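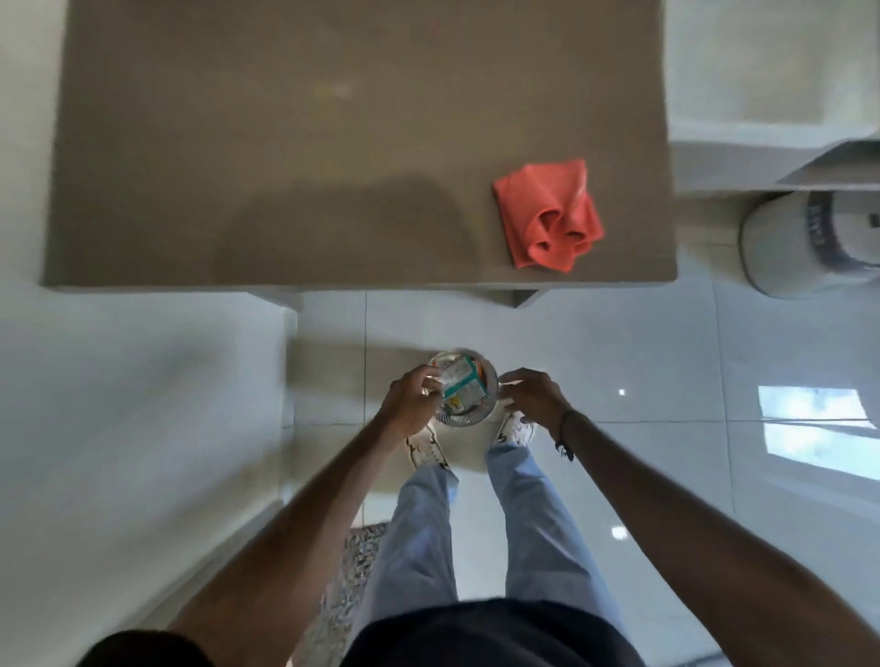 Issue 7

Skanon Counter Tasks: README and purchasing notes

This folder holds the recordings from the Skanon counter work and the equipment plan that goes with them. They used to live in separate folders. Then Verna Abernathy in purchasing asked what the arm budget was based on, and the reply she got was a link to the wrong spreadsheet.

What's in the recordings

82 sessions, 133 hours, all from a head camera looking down at a person's own hands. The work is kitchen work at its least glamorous: carrying a plate, tidying a counter, picking up snack packets and turning them over. A session folder has the video, a task log and a notes file. The notes file is free text and reads like it.

Why purchasing should care

Every item on the shopping list has to point at something in the footage. Before this rule we had a quote for a welding attachment. Marama Treloar keeps the list that matches sessions to items, and a line without a session number goes back to whoever wrote it.

Three things in the recordings have moved money so far:

Round glass plates. One hand curls over the rim and the other steadies the far side with its fingertips. We had budgeted for a single Flanix arm. We're now budgeting for two, and the second one did not come with a discount.

Small flat litter. A scrap of clear wrapper on a taupe counter is easy for a person to find by feel and hard for a depth camera to find at all. The Hinds fingertip sensors went from "nice to have" to "required" after Wakana Hirano labeled a month of this.

Bare hands doing several jobs at once. One palm rests flat on the counter while the other hand presses and curls. Rings and bracelets stay on, so if your hand tracker dislikes jewelry, find out before the invoice.
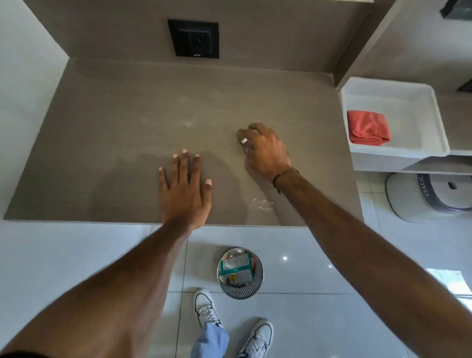

Equipment plan, current version

Arms: two Flanix, tabletop mount. Lead time is whatever they told Hamish Rakena on the phone, plus what they didn't.

Grippers: Vurnent soft fingers, 5 sets. They wear out. The previous plan had one set and a hopeful comment in the cell.

Sensing: Hinds fingertip pads, with cables. Cables are a separate line on the quote. Please check for this; it has happened twice.

Mounting: the arms need a bench at counter height, with an upright back panel and a wall socket in it. People reach toward a backsplash differently than they reach across an open table, and our old test bench is an open table.

Consumables: cloths, plates, bins, snacks. Purchasing would like it known that snacks are props. Warrick Ruawai would like it known that he has receipts.

Known gaps

Soft packaging is the big one. A snack pouch folds while it's being held, and the print on the back is tiny. The gripper demo we were shown used a wooden cube, which was very well behaved. No arm order goes out until the vendor has handled a pouch with two grippers, one at each side, in front of one of us.
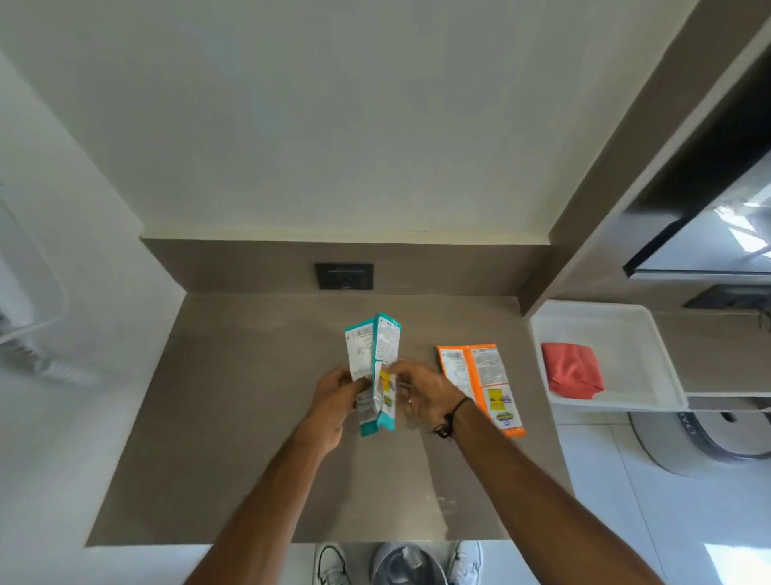 Changes and requests

Send corrections to Wakana and money questions to Verna. Don't edit the totals row by hand. The next revision is due in July and will have the shipping costs in it, which Hamish is still trying to get in writing.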